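Subject: Re: [grain-and-freight] Copper stocks and the April forecast
Date: August 8, 2020

On the list yesterday a member wrote:

> The Hennessy note has warehouse stocks down again, third month
> running. Their April forecast had us swimming in the stuff by now.
> Either demand is a lot better than anyone is admitting or somebody
> has been moving metal out the back door. Which is it? And does
> anyone still believe the surplus number for year end?

A little of both, I think, and no.

Start with the back door. When a warehouse stops reporting a ton of copper, all we know is that the warehouse stopped reporting it. It may have gone into wire. It may have gone across the road to a shed with cheaper rent and no duty to tell us anything. Trakero has been offering very friendly terms on private storage since spring, and I would be surprised if the friendliness had no takers. The last time we had a big draw like this, 2,000 tons turned up again at Nunden one Monday morning, looking rested.

So I would knock something off the stock decline before calling it demand. How much is a matter of taste. Hennessy knocks off nothing, and they also sell the subscription.

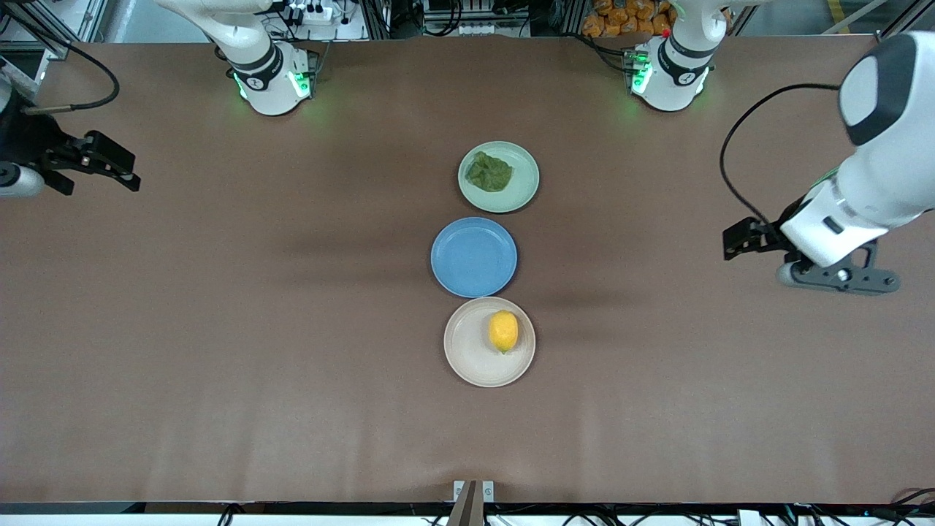
The demand side is harder to wave away. Orders at the Clondilano rod mill are up, lead times are longer, and the premium for prompt delivery has gone to $90 a ton from next to nothing. People don't pay up for prompt metal as a hobby. Some of that is restocking after everybody ran their shelves down in the spring, and restocking ends, usually the week after the analysts decide it's a trend.

On the April forecast, in fairness to the authors, it was April. Half the mines were shut or about to be, and half the customers too, and they had to put down a number. They guessed that supply would come back faster than buyers. It went the other way. The revision in their latest note takes the surplus from 600 thousand tons to 390, and I would bet a modest lunch that it gets cut again before the leaves are down. They tend to walk these things to the right answer in small steps so no single step looks like a mistake.

What I'd watch is the spread between nearby and three months out. If the metal is really being used up, nearby should hold its premium into the fall. If it has only gone across the road, the premium will bring it back, and we'll all get to read a note about a surprising build in inventories.

I have no position at the moment, having been early on this twice already. Does anyone have the scrap figures for July? Mine stop in June.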